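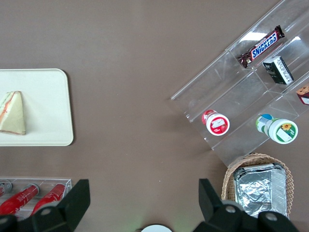
Kiri Pryor reckons a snack table lives or dies by whether people can see what's on it from the doorway, and that if they have to rummage they'll just go without. I've heard this from her more than once, usually while I'm holding a box and looking for somewhere to put it!

So, welcome to the Lanside snack table gallery. It's a short one this month - just the one photo, up top - but I've got plenty to say about it, because we finally have a proper display stand after years of piling everything up in an old biscuit tin (which I do miss a bit, it was a lovely tin).

The stand is the clear tiered sort, and I've set it on an angle because straight-on felt a bit too much like a chemist's counter. Snickers goes on the top shelf. It's my favourite colour of wrapper and also my favourite thing to eat at three in the afternoon, so I'm hardly neutral. Bottles go lying down on the lower tier with a divider between them. I tried standing them up at home first and they looked like skittles.

The sandwich gets the cream tray. I like the cut edge showing so you get that bit of green lettuce, and I like a tray with some space left on it. Kiri would fill it to the rim. We've agreed to differ.

Then there's the wicker basket with the braided rim, down near the stand. I paid $2 for it at the Kingi market in July and I'd have paid more, but don't tell the fellow who sold it to me. It softens all that clear plastic, I think, and the tan goes nicely with the brown of the table.

Still to sort out: little price cards (my handwriting is dreadful, so offers welcome), and whether fruit gets its own spot or has to squeeze in with everything else. More photos once the cards are done.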